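# Chapter 9: A Plaza With Nothing to Trip Over

Every robotics club has a member who believes the simulator. At Skastard it was Tuncay Dönmez, whose delivery rover had crossed the virtual plaza 436 times without complaint and whose log for 02/11/2023 reads, in full, "finished". The real rover met a real kerb that afternoon and lay on its side, wheels turning, until Amber Clegg went to fetch it.

In this chapter you will send your own rover from one side of the plaza to the other, first with perfect position data and then with the sort you can afford. You will need the Flindex planner from Chapter 8, a working odometry node and some patience with Canan Keskin's map file, which has 2154 lines and one comment ("sorry").

Start with the ground. Paving looks flat to a beginner and to a path planner – wheels take a different view. Before you write any code, sketch the open space from the rover's starting position and mark each joint it would have to cross, then each fixed object you would rather it didn't meet. Keep the sketch. Section 9.1 will ask you to be embarrassed by it.

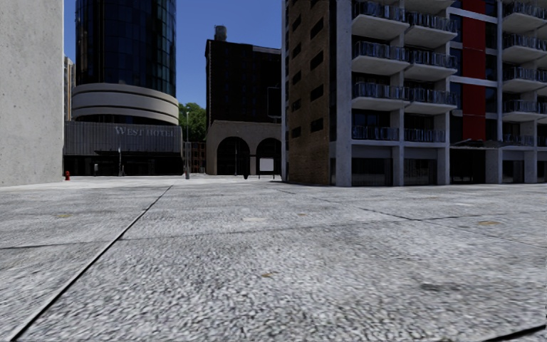
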